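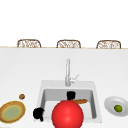 The open day at Prandar's lab in Fliddale ran for an afternoon in June, and most of the people who went came to see the arm. I did too. I ended up spending more of my time at the screens along the back wall, and I think the company has its priorities right in putting so much work there.

The screens showed the simulator, which the staff call Mushi. It is a kitchen counter with a sink, a plate on one side and a bowl on the other, and an assortment of objects that get put in different places for each run. The software has to find the thing it was asked for and move it where it was told to. The objects are simple. There is a big shiny red ball and a small green fruit, and a long brown thing that I took for bread and the man next to me took for a sausage.

He thought this was a poor show. He said a real kitchen has crumbs, wet cloths and a drawer that sticks, and a clean white counter proves nothing about any of that. I have heard the same complaint from people who work in the field, and I think it is half right.

It is right that a simulator leaves out most of what makes kitchens hard. The walls in Mushi are blank. Water, as far as I could tell, does not come into it. A program that does well there has passed an easy test.

But an easy test is worth having when you can run it all night. Rosalinda Sarmiento, who gave the talk at 3, put up the totals for one task. It had been tried 1,547 times in the simulator and had worked 916 times. The real arm had done the same task 60 times. She did not dress any of this up. She said the failures were the useful part, and that a good share came from objects sitting on the rim of the sink, where the program could not settle on whether they were in or out.

You would not learn that from 60 tries with real dishes. You would see two or three bad drops and blame the gripper.

My own complaint is a different one. The handout gave the simulator result on the front page and the number of real trials in small type on the back, with no success rate beside it. When a visitor asked for the rate, she was told it would be in the next report. If Prandar wants to be trusted with its Prandari home model, the two results should be printed side by side, same size, even if the second one is bad.

The arm demonstration started late and was too crowded to see much from where I stood. I went back to the screens until they closed up at five.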